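Sadia Tarar has seen the low-budget space thriller *Kaijage* more often than anyone should. She cut it over two winters, and when the distributor asked for a shorter version she cut it again. The film runs 100 minutes now. The first assembly ran 175.

"I don't miss most of it," she says. "There was a long stretch on the mining ship where people explained the plot to each other while eating. We shot it because it was in the script. Once you saw the actors' faces you knew you didn't need it."

The film, which opened in a small number of theaters in March, follows the crew of a salvage ship called the Batik as they try to sell a cargo they can't identify. Reviews have been split. Some critics took it for a straight action picture with a weak villain. Others saw a workplace comedy with a body count. Tarar says the second group is closer.

"The director never told the cast it was funny," she says. "He told them it was a movie about unpaid overtime. They played it completely straight, and I had to protect that. If somebody looked like they knew they were in a joke, I went to a different take."

She works from a shared building in Brendcombe, where she has cut four features and a lot of television.

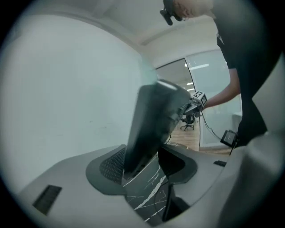

*Inside the Brendcombe building.*

Tarar came to editing through sound. Her first paid job was cleaning up dialogue on a courtroom series, and she still builds a scene with her eyes closed the first time through. She picks the line readings she believes and puts them in order. Only then does she look at what the picture is doing.

"Directors hate it when I tell them that," she says. "They spent all day on a crane shot. But if the voice is wrong, the crane won't help you."

On *Kaijage* the method caused one real fight. The captain's speech before the final attack was filmed in a single take, with the camera circling her. Tarar preferred the audio from a rehearsal, recorded before the set was fully lit. The director wanted the take as it was. They argued for a week and ended up laying the rehearsal voice over shots of the crew listening, with the captain barely on screen.

"Some people have told me it's their favorite part," Tarar says. "Some people think we lost the footage."

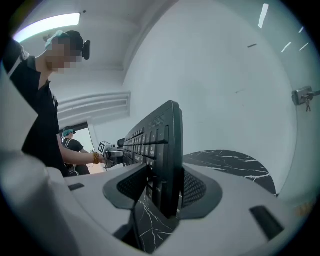
The effects budget was another limit. The script called for a fleet. The production could pay for three ships, and one of those was a repainted model from the director's earlier film, *Werkwood*. Tarar kept the ships on screen for very short stretches and let the crew's reactions carry the battle. By her log the finished film has 20 exterior space shots, and several are the same shot flipped.

"I'm not embarrassed by that," she says. "The old serials did it every week. You see the ship go left, you see it go right, and you figure there's a lot of space out there."

She is less relaxed about the ending. Test audiences wanted the captain to live. The studio paid for a day of extra shooting, and for a while there were two versions on her drive. In the happy one, the captain steps off the shuttle and is handed a bill for the damage. Tarar liked the bill and disliked the rest.

"So we kept the bill," she says. "Her sister gets it in the mail. Same prop, different person opening it. It's meaner, and it makes more sense with the other hour and a half."

Her log for the project has 3,692 entries, one for every take she watched and a few for things she wanted to remember. One of them only says "cough is good." It refers to the engineer's cough in the airlock, which was an accident and is in the film.

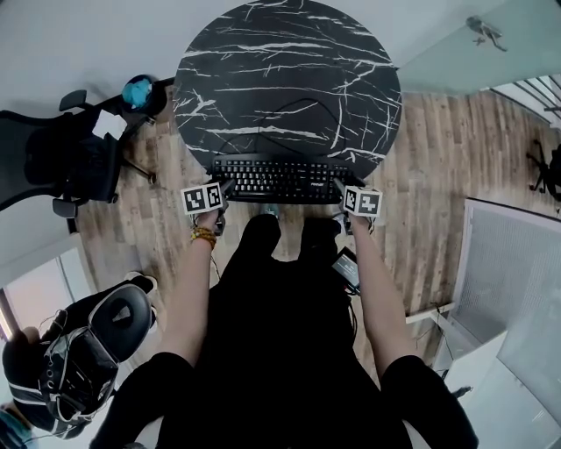
## On watching it with a crowd

Tarar went to one public screening and sat in the back row. The laughs came later than she expected. People were quiet through the safety briefing, which she thinks is the broadest comedy in the picture, and then laughed hard at a shot of a man signing a form.

"You can't plan that," she says. "I held the form a few frames longer than I needed to. I don't remember why."

She has started on a new feature, a ghost story set in a hotel laundry. There are no ships in it.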